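Chapter 4
The Desk and What Stands on It

Before we speak about software, files or networks, we must speak about the table.

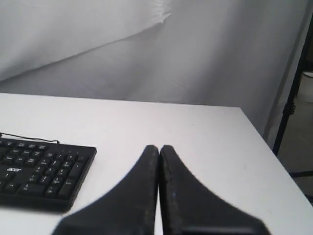

Many students begin a course in office work with the idea that the computer is the subject and the furniture is only background. In my years of teaching I have come to the opposite opinion. A person who types for the whole morning touches the keyboard and the tabletop much more than any other thing in the office. If these two are badly arranged, the work becomes slow and the shoulders begin to hurt, and no program can repair this.

In this chapter we look at the surface first, then at the keyboard, and at the end at the cables. The screen and the chair have their own chapters (5 and 6), so we mention them here only when it is necessary.

4.1 The surface

A tabletop for keyboard work should be flat, and it should not shine. A glossy top sends the light of the lamp back into the eyes, and the typist starts to lean to one side without noticing it. White and light gray tops are popular in small offices for the reason that they make a room brighter. They also show every crumb and every ring from a coffee cup, so they need a damp cloth more often than a dark top.

The depth of the table is more important than the width. The forearms need a place to rest in front of the keyboard, and the papers need a place beside it. When the Mikard training office in Ovance changed its furniture, the staff received deeper tables of the same width as before. In the first month there were 17 requests to move a keyboard or a screen. After this the requests almost stopped. The complete change cost 2,330 in the local currency for the first room, with delivery included.

4.2 The keyboard and its parts

A full-size keyboard is divided into groups of keys, and it is useful to know their names before the exercises. The letters and the spacebar form the main block. To the right of it are the navigation keys, such as Home, End, Page Up and Page Down, and under them the four arrow keys. On many models there is also a number block at the far right. Some keyboards do not have it, and then the mouse can be placed closer to the body.

The small letters and signs printed on the keys are called legends. White legends on black keys are easy to read in weak light, but with long use they can disappear from the keys which are pressed most. A learner who looks at the legends all the time will type slowly. We will begin to work without looking in section 4.5.

The keyboard should stand so that the letters G and H are in front of the middle of the body. It is a frequent mistake to put the whole keyboard in the middle, with the number block counted in. In this position both hands must go to the left.

4.3 The cable

A wired keyboard has its cable at the back. The cable should lie loosely behind the keyboard and have enough length that the keyboard can be turned a little. It should not be bent sharply or pressed between the table and the wall. In the Fiore method, which some schools use, the cable is fixed at one point with a soft band, roughly a hand's width from the keyboard.

Before you continue, please do the following at your own place of work.

1. Remove everything from the table except the keyboard and the screen.
2. Clean the surface and let it dry.
3. Find the arrow keys and the navigation keys with your eyes closed.
4. Follow the cable with your hand until its end.

Write down what you had to move. You will need these notes for the Korero worksheet in section 4.4.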